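Chore automation

Chore automation is the use of general-purpose machines for the small, varied manual jobs that people do at home and on the shop floor: folding, wiping, sorting, loading, fetching, fastening and taking things apart. The term usually leaves out single-purpose appliances such as dishwashers and fixed factory lines, which have done their one job well for decades. The open question in the field is whether one machine can walk, roll or be wheeled up to an ordinary table and do whatever the table calls for. As of 4 November 2022 the fair answer is "some of it, slowly" – and even that is a remarkable thing to be able to write.

Background

Industrial arms became common wherever parts arrive in the same place, facing the same way, thousands of times over. Chores break that arrangement. A shirt never lands twice in the same shape, and a jar lid may be greasy, cross-threaded or already loose. Early research therefore went into seeing and planning, with the hand treated as a problem for later. More recent work has turned this around, and a good deal of the excitement now comes from learning methods in which a person guides the arms through a task many times and the machine picks up the motion from those runs.

Household chores

Picking up rigid objects from a clear surface is the strongest area. Cups, boxes, toys and cans can be collected and put away with good reliability if nothing is stacked too deep. Wiping a flat surface is also within reach. Folding towels works; folding a mixed basket of laundry takes far longer than a person would need, and fitted sheets remain a famous misery for machines and humans alike.

Kitchens are harder. Wet dishes slip, glass confuses depth cameras, and drawers stick. The Porkham trial, run in a furnished test apartment, asked a two-armed machine to clear a table, load a dishwasher and wipe down. It attempted 202 table clearings over the course of the trial and was noticeably better at the end than at the beginning, which its organizers considered the real result. Watching the later runs is a joy: the arms hesitate over a fork, shift it, and try again.

Shop-floor chores

Workshops offer a middle ground between the home and the production line. Benches are flat, lighting is steady, and the objects are mostly hard. The jobs, though, are short and constantly changing. A repair shop may see a pump, a fan and a gearbox in one morning.

The tasks most often studied are kitting (laying out the parts for a job), inserting one part into another, tending a machine, and disassembly. Disassembly has drawn particular interest from recyclers, as motors contain copper worth recovering and no two arrive in quite the same condition. Lining up a shaft with a bore is a classic difficulty. The clearance can be smaller than the error of the camera, so the last stretch has to be done by feel, and good touch sensing is still expensive and delicate.

Dilruba Wanigasekara, who led the bench studies at Wijesinghe, has argued that two arms matter more than one very good hand. One arm can steady a part while the other works on it, much as people do without thinking. Her group logged 1491 two-arm handling attempts on round parts, of which 1472 ended without a drop. The figure covers holding and turning only – fastening was left for a later study.

Two arms at a round gray part on a tabletop, and a closer look at copper motor windings with a brass coupling.

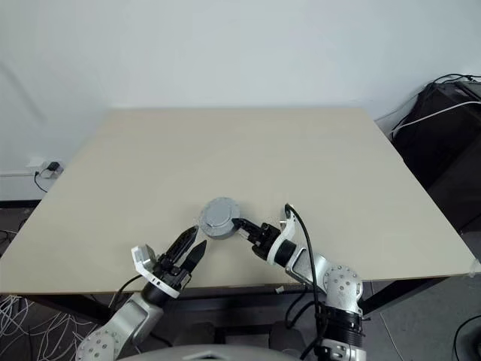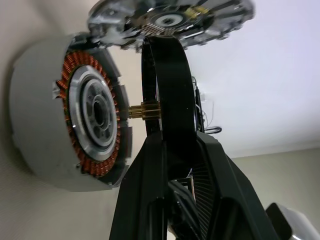 Remaining limits

Speed is the plainest limit. Many demonstrations are shown sped up, and a chore that takes a person a minute can take a machine ten. Recovery from mistakes is improving but patchy; a dropped screw can end a run. Cost, noise and safety around children and pets also keep most systems out of homes.

Measuring progress is awkward too. Tamara Karpenko's Stesthorpe list, a set of 29 everyday tasks graded by how much help the machine needs, is one attempt at a common yardstick. Its easiest entry is moving a mug and its hardest is changing a duvet cover.

See also

Zaltaren gripper
Two-arm manipulation
Stesthorpe list
Robotic disassembly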